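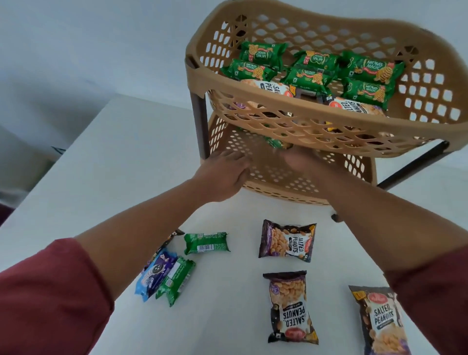 Kotian 2-tier basket rack, tan, top basket with snack packets

Kotian Stacking Rack — 2 Tier
Item no. 1807
Price: 1,075 — tax included

Plastic, clips together, no tools. Good for pantry shelf, bathroom, desk, wherever. Holes in the sides so onions and potatos get air. Wipe with damp cloth. Not for dishwasher!!

In the box: 2 baskets, corner posts, leaflet

Color: tan only right now. Gray back in November, maybe sooner.

Delivery 6 working days. Shipping 80, free if you pick up at the Flollia store.

Broken corner on arrival? Send a photo withing the week — ask for Thirumalai Rajan, returns desk.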